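Print this page | E-mail this article

This site uses cookies to remember your display settings. By continuing to browse you accept their use.

3.2 Work surface and placement of garments

Household folding is usually studied on a cleared surface of fixed height, and the surface itself is seldom reported in any detail. In the Zatesetti series we treated it as a variable. Cloth laid on a smooth tabletop slides when one edge is lifted, whereas the same cloth on a padded board tends to stay where it is put and to bend at the point of lifting. The two surfaces therefore lead to different folds from the same starting position, and a protocol written for one cannot be assumed to hold for the other.

The table used for the smooth condition has a reddish-brown wooden top with a fine, straight grain and stands with its rear edge against a wall (Figure 4a). Garments waiting to be handled were kept toward the back of the table, leaving the middle of the surface open. This arrangement follows the layout proposed by Nedeljković for small laundry rooms, with one change: the waiting items were left crumpled and were not stacked. Stacking imposes a first set of creases on the cloth, and these creases persist into the later stages of the work.

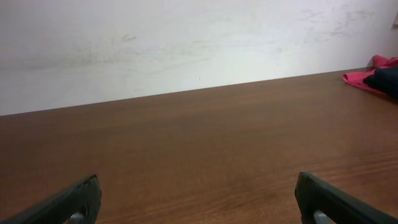
Figure 4a. Smooth-surface condition. Open work area, with a pink-red cloth and a dark navy cloth near the rear right corner of the table.

The sheen of the tabletop proved to be of some practical importance. Reflected light brightens parts of the surface and can reduce the contrast between a pale fabric and the wood, so that hems and cuffs become harder to locate. Dark fabrics do not suffer from this, but their interior creases are less distinct, and the outline has to carry most of the information about shape. We kept both light and dark items in the set for this reason. No cover was placed over the table in the smooth condition.

3.3 Spreading and the residual fold

Before a garment can be folded it has to be spread, and spreading is rarely complete. We use the term residual fold for any raised portion of cloth that stands clear of the surface while the rest of the item lies flat. Residual folds were coded by position (edge or interior) and by form. A tented fold comes to a peak and has open space or slack cloth under it. A rolled fold is one in which the cloth has turned over on itself. The Ruvis coding sheet does not separate these two forms, and we added a column for the purpose.

Figure 4b gives a case of the tented form at an edge. The greater part of the garment is flat, while the upper edge rises to a peak and slopes away from it on both sides. A diagonal crease runs from the fold into the body of the garment. Creases of this kind were coded together with the fold from which they start and were not entered as separate events.
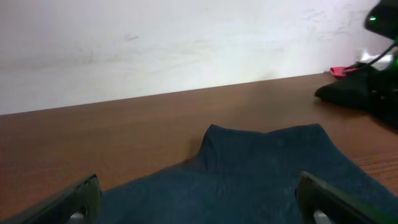 Figure 4b. Tented residual fold at the upper edge of a dark knit-textured garment, smooth-surface condition.

The distinction matters for the choice of the next action. A tented fold at an edge can often be removed by drawing the edge outward – the slack is taken up and the crease shortens with it. A rolled fold has to be opened first, and pulling on the edge may tighten it. Coders were instructed to record the form before the next contact with the cloth and to leave the field blank where the peak was hidden. Lint and surface fuzz were noted in the remarks column only, as in the earlier Gamirer protocol, and were not used in the analysis.

Knit and woven items are reported separately in Section 4.

Print this page | E-mail this article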